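Collecte de gestes : les bijoux arrivent sur la table

10 mars 2024
Par la rédaction de la lettre Numcombe

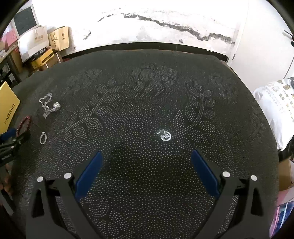

Pinces à main, deuxième série

Depuis janvier, l'atelier de Bradside enregistre des manipulations d'objets fins pour le projet Numcombe. Après les boîtes et les sachets, l'équipe est passée aux bijoux : chaînes argentées, bracelet de perles rouges, petites pièces à anneau. Ce sont des objets difficiles à saisir - une chaîne change de forme à chaque prise - et le modèle en avait vu très peu.

Les démonstrations se font avec des pinces tenues à la main, à bouts rembourrés bleus, sur une nappe sombre à motifs. La consigne est de garder l'encombrement habituel autour de la table, sacs et cartons compris.

La première série compte 380 démonstrations, dont 70 écartées à la relecture, le plus souvent pour une prise sortie du champ. Les enregistrements retenus ont été transmis à Woltard, qui s'occupe de l'annotation. Une séance dure 2 heures, et il en reste 8 à planifier. Les créneaux sont affichés à l'entrée de l'atelier - merci de vous inscrire avant de venir.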